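## 4. What the open day taught us

I'll admit I went into our October 2019 open day at Zolport thinking of it as a day off from the study. We had our numbers from the lab, the controller (we call it Gosach) was behaving, and all I wanted was to let people watch an arm handle bricks and ask whatever they liked. I ended up filling most of a notebook, and this section is what I could make of it afterward!

The task was the same brick task as in Section 3. Loose pieces lie on the tabletop, the baseplate sits within easy reach of the gripper, and the operator decides which piece to go for next. We kept the tabletop plain on purpose, with small bricks near the back and the bigger flat plates toward the front, so people standing at the side could follow along without a long speech from me. 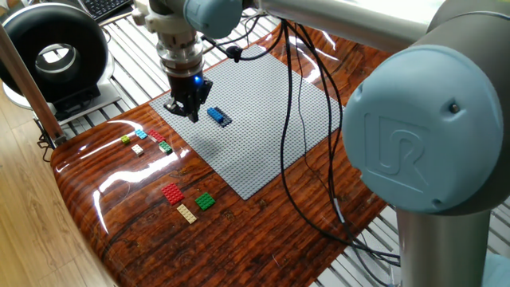
We let visitors come and go as they pleased, and 186 of them signed the sheet at the door. Of those, 173 filled in our short card, which had just two questions on it: what did you think the arm was going to do next, and when did you stop being sure? I love that second question. It came out of our August pilot at Ventura, where people kept telling us they felt fine right up to some very exact moment, and then they didn't.

That moment was nearly always the last little bit of the way down. People are happy to watch a gripper swing across a table. Once the fingers get close to the studs, they lean in, they stop talking, and (this was a surprise to me) they start giving advice. "Left a bit" was the one I heard most, usually from somebody standing where left meant something else entirely.

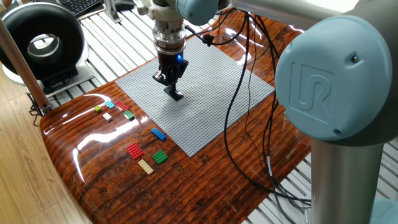 One visitor, Zeseck card in hand, asked why the arm couldn't simply tell us what it was waiting for, and added that a person who froze like that over a half-built model would at least say "hang on." I wrote that down word for word. (Zeseck is our handout series, the one with the task printed on the back.) We had always treated the pause before contact as dead time to be trimmed, and for the people on the other side of the table it was the part they most wanted explained.

So we went back through the cards with that in mind and sorted the answers by where in the motion the doubt set in: travel, approach, contact or release. Approach was the big pile. Figure 2 shows the contact position we used as the reference point when sorting, with the fingers down at the baseplate.

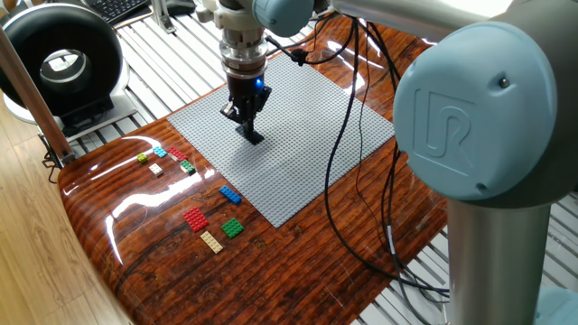 **Figure 2.** Gripper lowered onto the baseplate, with loose bricks and plates to the left on the tabletop.

*Zolport Open Day Group*

Contact itself got far fewer mentions than I'd have bet on. My guess is that people relax once the fingers are down, even if they can't tell whether the piece is seated properly, and I'd like to test that with a spoken cue added just before the descent. The cards don't let us separate first-time visitors from people who stayed for several runs, so please read all of this as a lead for the next study. The coding sheet and the card wording are in the appendix.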